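The woman who folds boxes
A conversation with Violeta Godoy of Brulora
Mon 23 December

When I came to the office of Brulora, Violeta Godoy was already unfolding my box of cough drops. I had put it on the desk together with my keys, and she asked for permission only after the glue had opened. "Sorry, it is a habit from the job," she said. "I always want to know what is on the inside."

Godoy has worked with cardboard boxes for most of her adult life. The company has 65 employees and makes folding cartons for soap, tea, candles and small medicine. She started at the gluing machine, where she stayed seven years, and then moved upstairs to the design room.

I asked her what a designer of boxes does the whole day, because the shape seems to be decided a long time ago. She laughed at this, but in a friendly way.

"The shape is old, yes. But the customer comes with a new tube, and the tube is two millimeters longer. Now the old box does not close, or it closes and the flap stands up. Then I must draw again the whole sheet, and look how many pieces I can cut from it. If I lose one piece on each sheet, Rostyslav comes to my door."

Rostyslav Kobzar is the head of production. His door is opposite hers, and during our talk he came in twice to ask about an order for Venana, a tea company. The smallest order he accepts is 3000 boxes. Below this number, he told me, the cutting tool costs more than the cardboard.

The direction of the paper

Most of our conversation was about things which I never noticed before. Cardboard has a grain, for example, almost like wood. It bends well in one direction and cracks in the other. Godoy gave me two strips and let me try, and the second one broke along the fold with a white line.

"In a dark color you see this line immediately," she said. "A red box or a blue box is the most difficult. Customers love red, and I explain it to them every time."

She is also not a friend of the small windows which some companies want in the front of a package. They need a plastic film, and the film must be separated later if somebody wishes to recycle the box. At Brulora they made the last one in June, for a candle maker, and she hopes it will stay the last.

Does she look at the packages in her own bathroom? "Of course. Toothpaste is a good box to learn from. It is long, it is thin, and it must stay straight when many of them lie on top of each other. My sister keeps such boxes for me. Her husband thinks we are both a little ill." 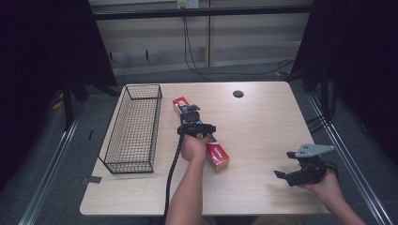
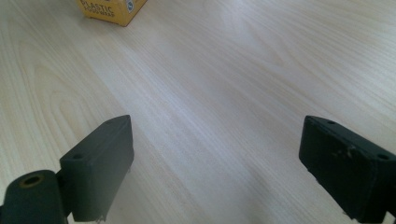 Learning the trade

There is no school for this profession in the region. Godoy learned from Myroslav Semeniuk, who retired before the computers came to the design room and who cut all his samples with a knife. She still has his steel ruler. The numbers at one end are nearly gone.

Now she teaches a young colleague, Miroslava Skoryk, and gives her the same first task which Semeniuk gave to her: to make a box for one egg, from one sheet, without glue. Skoryk needed four days for it.

"I needed six," said Godoy. "Please write that also."

Before I left, she folded my cough drop box together again and closed it with a small piece of tape. It holds until today.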